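Barutport Family Money List

Home | Archive | Browse by thread | Subscribe | Search

Re: [family-money] My mother wants to add me to the deed of her house

From: Xiaoyan Jiang
To: family-money list

Dear all,

I have read this thread for two evenings now and I would like to answer the first message, as my family went through almost the same question last year. I am not a lawyer and English is my second language, so please correct me if I use a wrong term. I quote the part which I will answer.

> My mother is 81 and she owns her house in Baloyi without any mortgage.
> She bought it a long time ago, for very little money. The neighbor told
> her to put my name on the deed now, so that I do not have to go through
> probate later. I have one brother, who lives far away and says he does
> not mind. The recording fee at the county is small and it looks like
> we can do everything with one form. Is there any reason not to do it?
> Also, she has a savings account and a small life insurance policy. I
> do not know if these need to be in the will or not.

First the house. We also had the form on the kitchen table, already filled out, and my father was ready to sign. What stopped us was a one-hour meeting with an attorney in Livard. She charged us $217 and I consider it the best money we spent in that whole year.

She explained that when a parent adds a child to the deed, it is usually treated as a gift of a part of the house. The child then also receives the parent's old purchase price for that part, and this is called the basis. If the child sells the house later, the tax can be counted from that old price. When the child inherits the house after the death, the basis is in most cases the value on the day of death. For a house that was bought cheaply many years ago, the difference can be very large. In our case she estimated it on paper in five minutes, and my father put the form back in the folder.

There were other points which we had not thought of:

When your name is on the deed, your own problems can reach the house. If you are sued, or if you get divorced, or if you owe money, someone may try to collect from your share. My father trusted me fully, but he could not know who would drive into me at an intersection.

It is also hard to undo. If your mother wants to sell the house or borrow against it, she will need your signature. And if she later needs help from the state to pay for a nursing home, a gift made in the years before can cause a delay. Please ask about this one especially, with her age. The number of years depends on the program and the state, and I do not want to write a wrong number.

About your brother: he says he does not mind, and perhaps he will never mind. But a deed with two names can mean that the house goes only to you, whatever the will says. I would ask him to say what he wants in writing, or better, to join the meeting by phone.
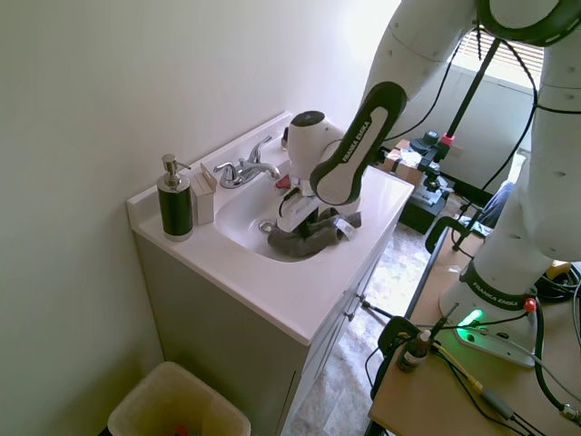 Bathroom sink, two-handle faucet

What we did in the end was a living trust. It is more work in the beginning. My father remains in control of the house while he lives, he can change his mind, and afterward the house should pass to me and my sister without probate. Please note one mistake that we almost made. The trust was signed in January and we believed that everything was finished, but the house itself was not yet moved into the trust. A second deed had to be recorded for this. I found it out only when I called the county office to ask for a copy. If you choose a trust, please ask who records the deed, and ask for the recorded copy with the stamp.

Some states also have a deed that takes effect only at death. The owner keeps everything during life and the person named receives the house afterward. It is cheaper than a trust. Our attorney said it would be suitable for some families, but my father also had a rental garage in Horolgate and some shares, so he wanted all of it in one place. If your mother has only the house, I would ask about this kind of deed first.

Now the second question, the savings account and the insurance. These normally do not follow the will. They follow the form at the bank or at the insurance company on which a beneficiary is named. So you can have a very good will and the money still goes to the person who was written on the form thirty years ago. On my father's policy it was still his older brother, who is dead since a long time. The correction was one page and it cost nothing.

I made a list with one line for each account: the name of the bank, the last digits of the number, who is the beneficiary, and when we last checked. I do not write the balance, as it changes and my father does not like to see it on paper. We look at the list once a year.

Some small costs, in case it helps you to plan. The second deed with the notary and the county fee was $165 for us. The copies, the postage and one more short call with the attorney came to $401, which was more than I expected, mostly because of the call. The trust itself I do not mention, the prices are too different from one place to another. I would ask for a fixed price before the first meeting and ask what is included in it.

One person in this thread wrote that you can download the forms and save the fee. It may be so for a very simple case. I would only say that the form does not ask you what your mother paid for the house, or if she will need care, and for us these were exactly the questions that decided it.

Please do not let the neighbor's advice hurry you. If your mother is well and can explain her wishes, a few weeks more should not be a problem. But I would not wait for years either. She must be able to understand and sign by herself, and while you are there, ask also for the power of attorney for money and the one for medical decisions. We signed both on the same afternoon.

If it is useful, I can send you my list of questions for the first meeting. It is a plain text file. Write to me off the list, so that we do not fill everybody's mailbox.

With kind regards,
Xiaoyan Jiang

Previous message | Next message | Back to thread

We use cookies to remember your archive settings. Accept | Manage preferences

Barutport Family Money List. Messages are the opinions of their authors. Contact the list owner | Back to top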